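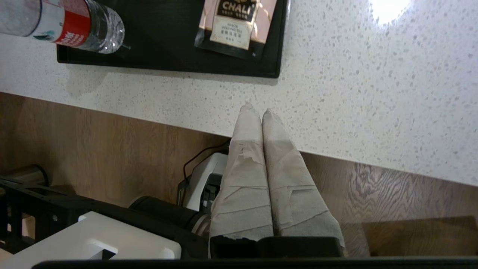

## Tea-making demos: keep the ugly episodes or bin them?

**zlata_y** – 9:40 pm

Hi all! We've been teleoperating tea service in a kitchen for most of August and I am having the best time. The set is called Nolano and it's up to 984 episodes – tray, cup, tea packet, water bottle, the lot. Rostyslav and I have been through 704 of them so far, and we've hit a question I'd love opinions on.

Plenty of the wrist clips have blur or glare, or something huge right up against the lens. My feeling is we keep them (the policy will meet exactly that when it runs!). Rostyslav wants them gone. This sort of thing:
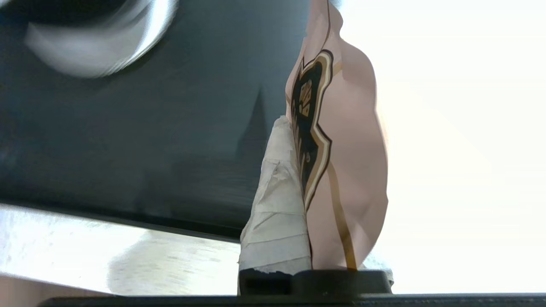 *Wrist view, pink bag against the taped finger. Background blown out on the right.*

The right side is pure white, and there's a smeared shiny curve up in the corner. But the contact is lovely! You can see how the bag folds around the finger, and that's the bit I want it to learn.

---

**r_harasym** – 9:58 pm

Rostyslav here, the villain of the story. I don't want *everything* gone. The bag clip is fine by me. My trouble is with clips where the wrist view tells you next to nothing about the object you're labelling. Try writing a useful caption for this one:

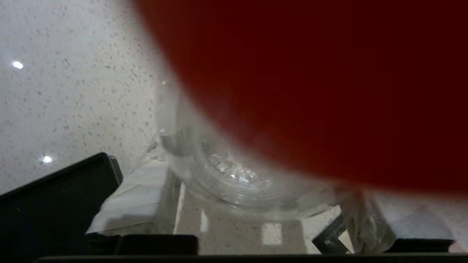 *Clear glass on the counter, with a red thing much too close to the camera.*

You get the base of the glass and a lot of sparkle. The top half is behind the red blur. Transparent objects are hard enough already.

---

**bilyk_s** – 10:15 pm

> The top half is behind the red blur.

Keep it. We threw out every clip like that on the Drinari set and the arm was hopeless with glassware afterwards. I had to go back and record for over 20 hours to patch the hole. Never again.

Do you have a head camera running at the same time? If so, judge the episode on both views together.

---

**zlata_y** – 10:22 pm

We do! The head view covers for the wrist more often than I expected. When the hand goes down to the packet on the tray you get the cup, the counter and the whole approach in one go. 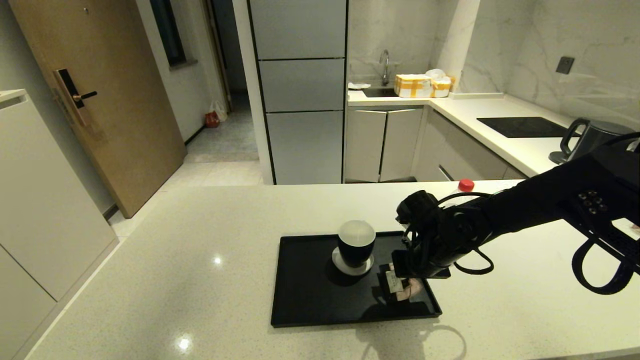 So our rule at the moment is that an episode stays if at least one view lets a labeller name the object and where the hand is going. Is that too loose?

---

**florencio.f** – 10:41 pm

A bit loose for me, sorry. "Where the hand is going" is easy to read in when you already know the task. Give the clip to someone who wasn't in the room. Also, add a quality score from 1 to 5 and filter at training time. Deleting is forever, a score you can change.

---

**r_harasym** – 10:49 pm

OK, a score I can live with. Glass clip gets a 2.

---

**zlata_y** – 10:50 pm

3! Look at those rings in the base!

---

**tymofii_h** – 11:06 pm

Score each camera separately or you two will be at this until Christmas. I've got a little script for it from the Arnari work, will tidy it up and post it tomorrow.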